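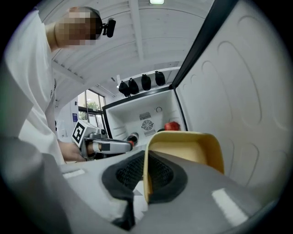 A domestic refrigerator is an insulated cabinet in which food and drink are held a few degrees above freezing. The household type consists of an outer shell, a molded plastic inner liner, a layer of foam between the two, and a hinged door closed by a flexible gasket.

Cabinet and liner

The liner is usually white and is formed in one piece from heated sheet. Ledges molded into the side walls carry the shelves, and shallow grooves in the ledges keep a shelf from sliding forward. Door liners are often given raised or recessed panels. These stiffen a wide, thin surface that would otherwise flex when the door is pulled open.

The gasket is a hollow vinyl profile with a magnetic strip inside it. It seats against the front edge of the cabinet and is the part most likely to need replacement. A gasket that has hardened or torn lets in room air, which brings moisture with it and lengthens the running time of the compressor.

Air circulation

In static models, air moves by convection alone and the back wall is plain. In fan-assisted models, a small fan behind a round grille drives air through the compartment, and slotted vents in the back wall serve as outlets or returns. The spread of temperature between the top and bottom shelves is smaller in the second type. Items pushed against a vent may freeze on one side — lettuce and eggs suffer first.

Temperature control is by a dial or an electronic panel. On many dials the numbers indicate relative cooling and do not correspond to degrees. A setting of 37 to 40 °F is common for fresh food.

Loading

Cans may be stored upright or on their sides. Laid flat on a wire shelf they tend to roll, and a shallow tray or a ridged mat is used to hold them. Apples keep longer cold than at room temperature, but they give off ethylene, which speeds the yellowing of leafy greens, and the two are best kept in separate drawers. Door shelves are the warmest part of the cabinet and are suited to condiments and drinks.

Cosimo Amato, in the Lornwood household survey, recorded the contents of 782 refrigerators. In 652 of them at least one item was standing against a rear vent. The survey also noted that drinks were more often found on the lower shelf than in the door. A later count at Prernum used the same form but left out the freezer section.

Cleaning

The liner is washed with warm water and a little baking soda. Abrasive powder scratches the plastic and should be avoided. Grilles and vents are wiped with a damp cloth, with no water poured into the openings. The folds of the gasket collect crumbs and are cleaned with a soft brush.

See also: Gasket; Icebox; Crisper drawer; Food storage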